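Household Order, session 4: Paper and the Surface It Lands On
Notes by Maham Tanoli, 12th February

Bring back the Farooqui reading (pages 61 on). If you lost yours under a pile of paper, you are the target audience.

Last week was drawers. This week is the flat surface, which in most homes works as a drawer with no sides. 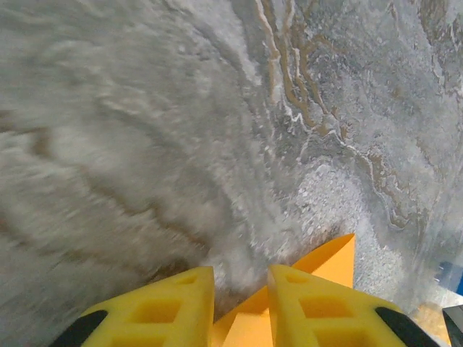
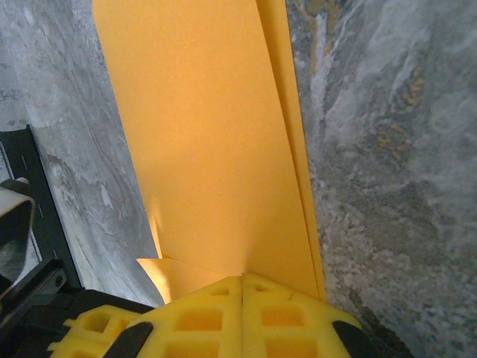
Gray marble pattern in both, with folded orange paper in the second.

Terms for today
Landing spot: where paper gets put down on the way to somewhere else.
Resident: paper that has been on the landing spot since November.
Busy pattern: veins, flecks, swirls. Hides crumbs very well, and receipts nearly as well.

Brokard sorts household paper into act, keep and toss. My own kitchen adds a fourth, "move to the other end of the counter," which Brokard does not endorse.

What should I do with folded paper I might use again?
Open it out and store it flat in a folder, with the oldest sheets on top so they get used first. If it has to stay folded, stand it upright in a file box with the fold at the bottom. Anything creased in more than two places goes in the scrap pile.

For next time: clear one surface, leave it alone for two days, write down what came back.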